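**【求助+吐槽】手持夹爪采数据，976 条里到底该扔多少？**

**楼主 · 夹爪不夹手**

在 Skuvivon 这个项目上采了一阵子数据了，目标是 3000 条，目前攒到 976 条。昨晚跑完一遍轨迹重建，我人有点麻，上来跟大家唠唠。

先说配置：双手各一把手持夹爪，夹爪上有标记块，头上再戴一个视角，三路对时间。任务一共 12 个，都是桌面上的活儿，拿东西、放东西、往篮子里装、把书立起来之类的。操作员轮着来，每人一个时段，采完自己先过一遍再交。

问题出在"自己先过一遍"这一步。我们的标准写得很虚，就一句"动作连贯、目标完成"。结果 Toàn Kim 交上来的几乎全留，Thu Đoàn 交上来的砍掉一大半，两个人干的活我看着明明差不多！我去问 Thu，她说只要中途犹豫了一下她就删。我问 Toàn，他说犹豫也是人类行为啊，模型总得学学人怎么犹豫吧……行，两边都有道理，那我听谁的？

还有一个更烦的，腕部视角里老是有人。我们屋子大，好几组人都在里面，两个操作员又喜欢站得近，夹爪一抬，对面同事的上半身就进来了。

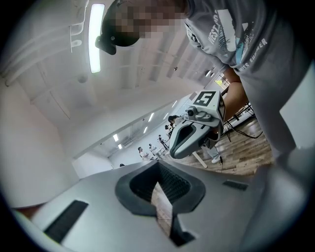 我最开始觉得无所谓，鱼眼视野那么宽，想让它只看桌面根本不现实。可是 Duyên Tô 上周训了个小模型试水，在空一点的角落部署还行，旁边一有人走动，末端就开始飘。样本太少，不敢下结论，反正我心里开始打鼓了。

所以三个问题哈：

1. 犹豫、停顿、二次抓取，留还是删？
2. 背景里有人的片段，要不要单独打标签，或者干脆清场重采？
3. 开头结尾那几秒怎么剪？现在每条前面都有一段抬手准备的动作，有人长有人短，最夸张的一条光准备就占了 9 秒。

欢迎拍砖，轻点拍。

---

**2楼 · 桌腿不平**

先答第三个，这个好办。别靠人剪，用夹爪开合加末端速度定起点，速度过阈值往前留一小截就行。我们那边以前也是手剪，剪到后来每个人对"开始"的理解都不一样，跟你们"动作连贯"那句一个毛病。

第二个我站不清场。你以后部署的地方能清场吗？不能就别清。

---

**3楼 · 半夜标定**

> 你以后部署的地方能清场吗？不能就别清。

这话我只同意一半。背景有人和背景**总是同一拨人站在同一个位置**，差别大了去了。你要是 A 任务永远在靠人群那侧采，B 任务永远在靠墙那侧采，模型搞不好直接拿背景认任务。楼主你去查查任务和工位是不是绑死的，我赌一杯奶茶是。

---

**楼主 · 夹爪不夹手**

回3楼：……奶茶什么口味。

真是绑死的。12 个任务分了几张桌子，摆好一套道具就不想动，一套采完才换下一套。我当时还挺得意，觉得省了好多布置时间，呜呜。

---

**4楼 · Ignacio_A**

大家好，我就是楼主隔壁组的 Ignacio Arancibia，中文打得慢，见谅。

我想替 Thu 说一句。她删得多，是因为她那几个任务本来就难，薄的东西贴着桌面，夹爪两次三次才夹起来。这种如果全留，模型学到的就是在桌上反复蹭。我们组之前在 Clivudia 那批数据里吃过这个亏，策略一遇到薄物体就蹭，蹭得很有耐心，但就是不夹。

我建议：二次抓取成功的留，但是要标记；三次以上的删。

---

**5楼 · 桌腿不平**

> 三次以上的删

不同意。为什么是三次不是四次？拍脑袋定的数，过两个月没人记得为什么。失败后恢复的动作特别金贵，手持采集本来就很难采到真实的失败，人手太巧了，一下就成。好不容易有几条笨的，你还给删了！

我的做法是全留原始，训练时用标签筛。硬盘又不贵。

---

**6楼 · Ignacio_A**

硬盘不贵，人贵。全留等于把判断推给训模型的人，到时候 Duyên 一个人看几千条，她会恨我们的。

---

**7楼 · duyen要睡觉**

本人来了。已经恨了。

开玩笑的哈，不过我确实想说两句。你们吵次数没用，我拿到数据以后最头疼的根本是另外一件事：同一个任务，桌上的东西每次几乎都摆在一个地方。我把起始帧叠在一起看，篮子的位置糊都不糊一下。模型当然学得快啊，它把位置背下来了嘛。

还有操作员的站位。Toàn 习惯两只手同时往前端着，先停一拍，然后再动；Cúc Quách 是手从身体两边进来的，边进边开夹爪。两个人的数据混在一起的时候，模型在起手阶段就会纠结，有时候左手走 Toàn 的路子，右手走 Cúc 的路子，看着特别别扭。

我现在要求每个人开始前都先摆到同一个姿势，两只夹爪朝着桌面，标记面别互相挡，线甩到身后或者旁边去。

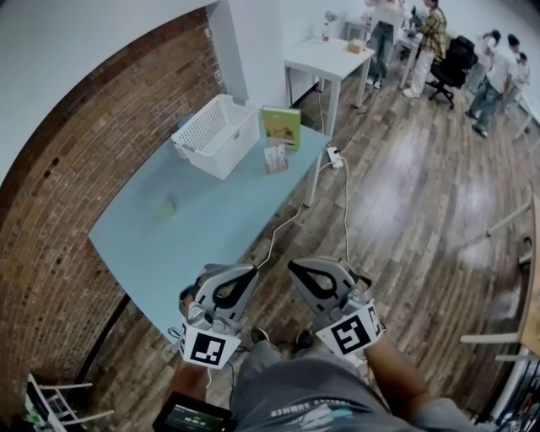 另外线的事我真的要骂人，有一次线挂在桌角上，那一整段轨迹的末端都是被拽着走的，重建出来曲线上有个很漂亮的小台阶，我还以为是时间戳出了问题，查了一下午。

---

**8楼 · 半夜标定**

起手姿势统一这条我有点保留。统一了是好训，可是你部署的时候机械臂初始位姿稍微一变，又没见过了。能不能规定一个范围，比如在桌沿前面一块区域里随便起？每次故意起得不一样，反而省心。

---

**9楼 · duyen要睡觉**

可以试，前提是操作员真的会"随便"。我的经验是你让人随便，他随便三次以后就固定了😂 除非每条开始前给个提示，屏幕上随机蹦个区域出来。

---

**10楼 · Cúc吃饱了**

被点名了，我也冒个泡。

从操作员的角度讲，我最想要的是**少改规矩**。上礼拜说慢一点，这礼拜说自然一点，我现在一拿起夹爪就在想自己自不自然，那肯定不自然了呀！

夹爪端久了手腕是真的酸，酸了以后动作就变，后半个时段的数据和前半个时段肯定不一样，你们查查看。我自己感觉是越到后面越喜欢用右手，左手就在旁边陪着。要是能中间换一次人就好了，或者难的任务放前面，容易的放后面。

再有，随机摆东西这个我支持，但是别让我自己想怎么摆。采的时候脑子里已经装了一堆东西了，再让我每次想一个新位置，我大概率就是左挪一点右挪一点。

---

**楼主 · 夹爪不夹手**

好家伙，一觉醒来这么多。Cúc 说的后半段问题我刚去翻了，把同一个时段按先后切成两半，看左手夹爪的开合次数，后一半确实少。只看了一个时段，先不往外推，但是这个我服。

目前打算这么改，先说出来大家看看还有没有坑：

- 任务和桌子解绑，每个时段开始前换一次桌，道具跟着人走。
- 每条开始前给随机提示，提示里包括物体摆放区域和起手区域，操作员照着来就行。
- 原始数据全留，交的时候只选一个标签：一次成、多次成、没成、设备问题。不写理由。
- 时段中间换人。
- 线的检查放到每条开始前，挂住了直接喊停，归设备问题。

背景有人的先不管，等解绑之后让 Duyên 再训一版对比。

---

**11楼 · Ignacio_A**

标签里能不能把"多次成"拆成"两次"和"更多"？操作员多按一个键而已。

---

**12楼 · 桌腿不平**

你还是惦记你那个三次😂

拆吧拆吧，拆了我也没意见，反正原始留着。不过没成的那些建议让操作员做完恢复再停，别一掉就按结束。我见过太多数据集，东西一掉画面就没了，等于告诉模型掉了就下班。

---

**13楼 · 老潘路过**

插一句标定。你们换桌之后标记和相机的相对关系每天验不验？我们在 Britton 那边做的时候，夹爪摔过一次，外观啥事没有，标记块歪了一点点，后面一大批的轨迹全带偏移，发现的时候已经采了好久。后来每个时段开头都让人把两只夹爪并在一起，在固定夹具上靠一下，几秒钟的事，有偏差当场就能看出来。

---

**楼主 · 夹爪不夹手**

回老潘：没有每个时段验……现在是想起来才验。你这个靠一下的办法我抄走了，夹具找 Hồ 那边的车间打一个应该很快，图纸方便发一份吗？私信也行。

回 Ignacio：拆，已经加了。

回桌腿：记下了，掉了不许下班。

---

**14楼 · 半夜标定**

那已经采的 976 条咋办？别扔啊，我觉得拿来预训练或者当"固定摆放"那一档的对照挺好的，新采的单独编号，千万别混着放一个目录里。

---

**15楼 · duyen要睡觉**

附议，求你们了，别混目录。上次混了一回，我是靠看窗外天色分出来上午下午的。

---

**楼主 · 夹爪不夹手**

不混，新目录已经建好了。先按新规矩采一小批，起始帧叠图我会贴回来，Duyên 的对比结果出来也一起发。

半夜标定，奶茶口味请私信。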